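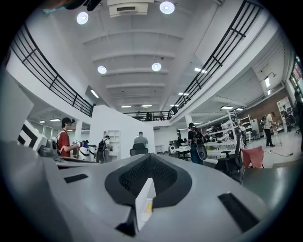

Building Services 7: Course Handout

Unit 7. Ventilation and Cooling in Two-Level Interiors

Students should read this handout before the February site visit to Brinbridge and bring a copy with them.

An interior that is open across two levels behaves as a single volume of air. Warm air rises and collects under the ceiling, so the upper level is usually warmer than the lower one. This layering is called stratification. It is strongest where people, lighting and office equipment give off heat and the air moves slowly.

A ceiling unit supplies cool air from above. The air must reach the lower level before it loses speed, yet it should not be felt as a draft by persons seated below. Parallel beams may turn the supply air downward too soon if the outlet faces across them. Where possible, the outlet should direct air along the line of the beams.

Worked problem

The Haltis reading room has a volume of 1,504 cubic meters, both levels included. Find the supply rate needed for three air changes per hour.

1,504 x 3 = 4,512 cubic meters per hour

Assignment

Repeat the calculation for four and five air changes. State which rate you would recommend if the upper level reaches 29 degrees Celsius in the afternoon, and explain your choice in one paragraph.

Reading: Cludness Course Reader, section on mixed-air systems.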